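Arm sags into bag after soft stop

harbourgrey
Bag picking with the Nodton arm. Third time this week the wrist has dropped a bit after a soft stop. Firmware is Fastum 6.
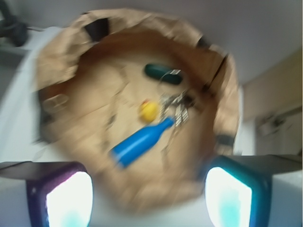
Wrist cam, bag with keys, duck and blue bottle in it

skillside_tom
Brake or cable drag. My money's on the cable.

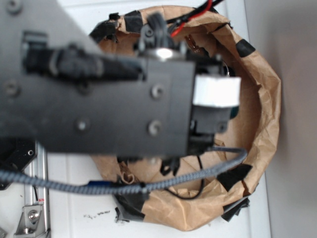
Side cam, arm over the bag, braided cable underneath

harbourgrey
Cable's been re-clipped twice. Didn't help.

odell50
I don't buy cable. Harb brakes wear out. Ours went at 400 hours and dropped 104 mm.
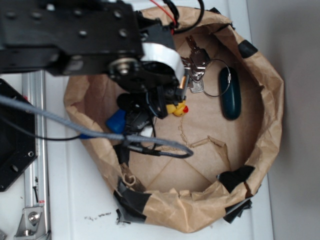 harbourgrey
Brake test is booked for Thursday. Until then I've cut the speed to 50 per cent and hands stay out of the bag. The key ring worries me most, with that big open loop lying out to the right of the keys. If the wrist sags there it could hook.

skillside_tom
Fair, but log the joint current first. It's
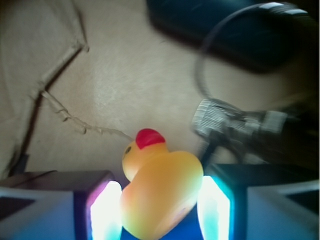

on the diagnostics page, and a worn brake won't change it while the motors are holding. Drag will.

odell50
Or just swap the brake.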